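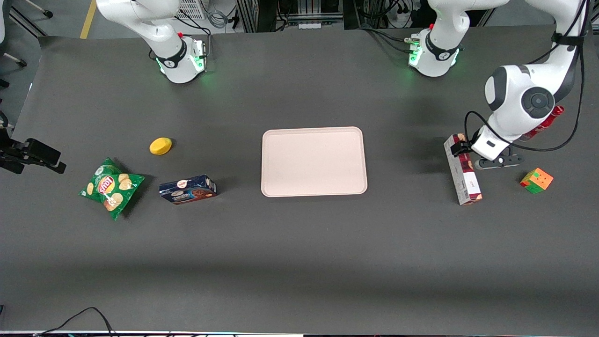 Silvia Šimek asks whether the tray has to be returned to the same spot between episodes, as her group at Bundgaard has been letting it drift and has seen no change in the success rate. It does not have to be returned to the same spot, but it must stay inside the placement zone defined in step 3, and the drift must be recorded. Drift that is not recorded cannot be separated from policy error when the results are compared. The rest of this section has been reworded to make that clear.

4. Preparing and running a tray-loading evaluation

4.1 Purpose

This section covers the tray-loading task in the Jumari protocol. The task measures how well a two-arm policy trained on one set of grocery items transfers to items of other shapes and surfaces. It is run after the calibration in section 3 and before the handover task in section 5. A full evaluation is 200 episodes per policy. A short evaluation of 30 episodes may be used to check a new checkpoint, but its results must not be reported as a score.

4.2 Before you start

1. Confirm that calibration has been completed on both arms since the last power cycle. If either arm has been moved by hand with the brakes released, repeat section 3.2.

2. Check that the status ring on each arm shows steady green. A ring that flashes, or shows any other colour, means the controller has not finished loading. Do not send motion commands in this state.

3. Load the zone file for your table. The zone file gives the corners of the tray placement zone and of the item zones to each side of it. If you have changed the table height, make a new zone file.

4. Check cable slack on both arms. Move each arm to its four park poses in turn and watch the loops at the forearm. A loop that goes tight before the last pose must be re-dressed.

CAUTION: Keep hands and tools clear of the table whenever the policy is enabled. The force limit protects the gripper fingers. It is not a personnel safety function.

4.3 Laying out the items

5. Put the empty tray in the placement zone with its long side facing the operator.

6. Choose the item set from the list in the episode file. Each set mixes rigid boxes, soft packets, rounded items and at least one can or bottle. A set might hold a tall carton, a bag of crisps, a box of chocolate snacks, a puzzle cube and something the shape of a lemon.

7. Place the items in the zones given. Do not line them up with the table edges unless the file says so. Items set at an angle are part of the test.

8. Lay soft packets flat and do not smooth them out. The creases change between episodes and this is intended.

Note: Items may be partly hidden from the fixed camera by an arm in its start pose. This is allowed, provided that the same item is visible from at least one wrist camera. If it is visible from none, move the item and log the change.

9. Save a reference image with both arms in the start pose. The evaluation software (Radico 2 or later) compares it with the layout in the episode file and gives a warning if any item is outside its zone.

4.4 Running an episode

10. Enter the policy name and the episode number. Do not enter the name of the training run. Scoring is done blind, and the run name would show the scorer which policy is in use.

11. Enable both arms and start the policy. Start the timer from the software, not by hand.

12. Let the episode run until every listed item is in the tray, the time limit is reached, or a stop condition occurs. The stop conditions are: contact force over the limit for more than one second, any item off the table, or contact between the two arms.

13. Do not help the robot. If a gripper presses beside a box and fails to close on it, leave the box where it is. Repeated attempts on the same item are logged automatically and count as one item when scored.

14. Disable both arms, wait for the brakes to engage, then clear the tray.

CAUTION: If an episode ends with a gripper in contact with the table, use the retract command before disabling. Releasing the brakes with the fingers loaded can shift the wrist calibration.

4.5 Scoring

15. Award one point for each item resting fully inside the tray rim. An item leaning on the rim scores zero.

16. Record which arm placed each item. The left and right arms are named from the robot's side of the table — an operator facing the robot will see them reversed. Most of the scoring errors found so far come from this.

17. Record the tray position at the end of the episode as an offset from its start position.

4.6 Reference result

The Narkis baseline was trained on 1,000 demonstrations and evaluated over 200 episodes with unseen item sets. It loaded the full set in 134 of them. Most failures were on tall cartons lying on their side, where the fingers came down next to the carton and pushed it along. Soft packets failed less often than expected. Gerardo Melis repeated the run in September with the tray fixed to the table, and the failures on cartons remained.

Use the baseline for comparison only if your finger pads and force limit match those in table 4.1. For other pads, run the baseline again on your own table before testing a new policy.

Section last revised 23 Jan 2025.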